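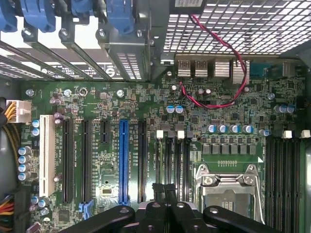 Tower 6, side panel off: board, slots, blue clips and rear ports.

BENCH INSPECTION CHECKLIST, OPEN TOWER CASES
Fokano Repair Room, Tiedemann Building
Revised June 6, 2025

Work top to bottom. Tick the line or write a comment. "Fine" is a comment of sorts, and we have a drawer full of them.

BEFORE YOU REACH IN
[x] Power cord out of the wall. Out of the wall, please, and then look at the wall.
[x] Front button held down for 6 seconds.
[x] Wrist strap on and clipped to bare metal. Comment: strap was found holding the window open. Returned to bench.
[x] Rings, lanyards and long sleeves dealt with.

EXPANSION SLOTS AND BRACKETS
[x] Blue retention clips, all four present and closed. Comment: a full row. Tower 2 has been making do with tape since last July.
[x] Slot bracket screws seated. Comment: small, silver and very fond of carpet. Use the magnetic dish.
[x] Slots free of lint and bent contacts. Comment: the white PCI slot gets checked too, even if your youngest PCI card is old enough to vote.
[ ] Spare bracket covers in stock. Comment: ordered from Brallau. Ordered again from Brallau.

WIRING
[x] White four-pin power plug pushed fully home. Tug the plug, never the yellow and black wires.
[ ] Red and black twisted pair secured. Comment: it loops down from the mesh grille and back across the board near the rear ports. Tie it before the panel goes on. FOLLOW UP.
[x] No bare copper, no scorched insulation, no smell.

VENTILATION AND REAR PORTS
[x] Mesh grille brushed from the inside. Comment: hold the brush at a low angle or you will be dusting the board.
[x] USB housings firm, shells not bent. Comment: check both stacks. People plug things in upside down with real conviction.

CLOSING UP
[x] Tools counted back into the tray.
[ ] Side panel on, both thumbscrews. Comment: waiting on the twisted pair.
[x] Asset sticker matches the log.

Result: PASS WITH ONE FOLLOW-UP. Next inspection after 200 hours of use or one coffee incident.

3 comments

plindasier_bench: We use the same list. Could you add a line for the clock battery? Ours lost 17 years overnight.

slotcover: The tape on Tower 2 was mine and I stand by it.

mesh_and_dust: Which brush? The paint one sheds.

Contact the repair room | © 2025 Fokano Repair Room | Back to top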